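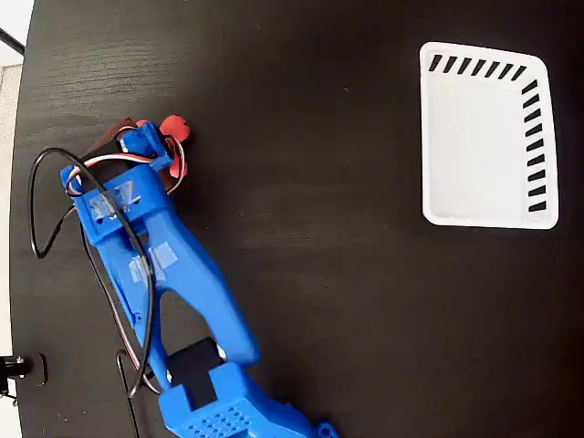
Setting up your pull list in Kuto

Right, so you've got Kuto installed and you want it to tell you when the next issue of your favourite comic is out. I've run my own list this way for 2 years, and I still get the order of the steps wrong when I'm in a hurry, so take it slowly.

1. Open Kuto and tap Lists, then New list. Call it whatever you like (mine is called Too Many Capes).

2. Tap Add series and type the title. You'll often see the same title several times – check the start year before you pick one! I followed the wrong run of Pronach for 3 issues and couldn't work out why everyone was suddenly dead.

3. Choose your shop. I use Leinonen. If yours isn't there, pick Other and type it in.

4. Set the reminder. It comes set to 7 days before release, and I leave it alone.

5. Tap Save. Kuto doesn't save as you go, so please don't just close it.

Note: annuals and one-shots don't come with the main series. Switch on Include specials for each title you want them for. Belta has a special coming in February and I'd have missed it completely.

Caution: deleting a series also deletes your read marks for it, and you can't get them back. If a book is only on a break, use Pause instead.

Moving a list over from a spreadsheet is in the next section. You'll need one column for the title and one for the issue number, and any others get ignored.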